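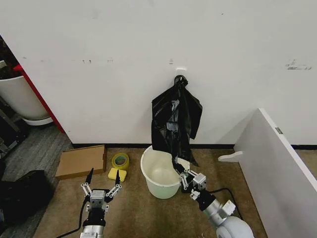

**Figure 1.** White wall with scuff marks, black baseboard and carpeted floor; a black plastic bag hangs above a white bucket.

### 4.2 Price drift in listings for caster boards

The second strand of the study concerns two-wheeled caster boards sold online to Canadian households, a category in which the word "sale" has been worked very hard. We tracked 1,682 listings across three storefronts, Stosilden, Gullow and Okwood, capturing the displayed price, the struck-out price and the disclaimer beneath them. Listings with fewer than 100 customer reviews were kept in the sample, although their reviews were of limited help: many praised the colour and went quiet on the matter of turning.

Of the listings tracked, 471 showed a struck-out price at which the board had never been offered during our observation period. Gullow was the most imaginative retailer in this respect. Its September "clearance" of the Kozma board was still clearing when collection closed, at the same price, with stock described throughout as nearly gone.

Disclaimers behaved differently. Okwood stamped each price to the second — a precision it did not extend to delivery dates — while Stosilden stated only that prices "may vary", and then declined to vary them. We coded both as time-qualified offers, with some reluctance in the second case.

Product copy was coded separately. Comparisons to surfing were common in all three storefronts, including on pages whose shipping filters were set to Saskatchewan. As such claims carry no price information, they were excluded from the regression and are taken up in Section 5, along with the helmets.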